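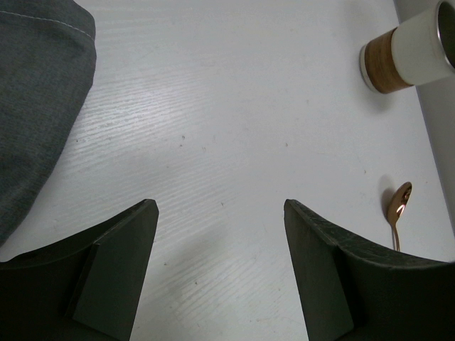 Henrike Steinbach wants to know why a parking app that was meant to save shoppers time needs a four-page guide to explain how to pay for an hour outside the chemist. She put that to council in May and is still waiting for a reply.

MEDIA RELEASE
August 30, 2022

Rarasdale traders ask council to show its working on Gape parking trial

The Rarasdale Main Street Traders' Group has called on council to release the full results of the Gape parking trial before it signs a long-term contract with the app's owner, Fasov.

Council has described the trial as a clear success. The traders' group has read the summary report, prepared by consultants Boltemix, and can't find the success in it.

The report says turnover of parking spaces in the town centre "improved markedly". It doesn't say what turnover was before the trial began. It says shoppers are "overwhelmingly comfortable" paying by phone, a finding that rests on 374 survey responses, all of them collected inside the app. Anyone who gave up and drove to the plaza at the other end of town was not asked.

The trial covers 488 bays. Coin meters were switched off in most of them, so the rise in app payments that takes up a whole page of the report is hardly a surprise.

"We're told people have embraced it," said a spokesperson for the traders' group. "If you take away the coin slot, people will use the phone or they'll go somewhere else. We'd like to know how many went somewhere else, and the report doesn't try to find out."

The group is also asking for a plain answer on fees. Drivers pay a service charge of 20 cents each time they park, on top of the meter rate. Council says the charge covers running costs. Fasov's own brochure says running costs are included in the licence. Both can't be right, and members would like to see the contract — or at least the page that deals with it.

Older customers have been the most vocal over the counter, particularly those who come in for scripts or a haircut and don't carry a smartphone. The pay-by-call line set up for them shuts at 4 pm. Parking is charged until six.

The traders' group is not asking for the old meters back in every street. Several members use the app themselves and find it fine on a good day. The group wants the following before any vote:

The raw occupancy figures for the trial, and for the same months a year earlier.
A paper survey, available in shops and at the library.
One working coin or card meter per block.
The terms on which Fasov may keep and share number plate data.

A petition with 528 signatures was handed in at the council's front desk this morning. Copies are still on the counter at participating shops on Main Street.

Media enquiries: Rarasdale Main Street Traders' Group, through the contact form on this site.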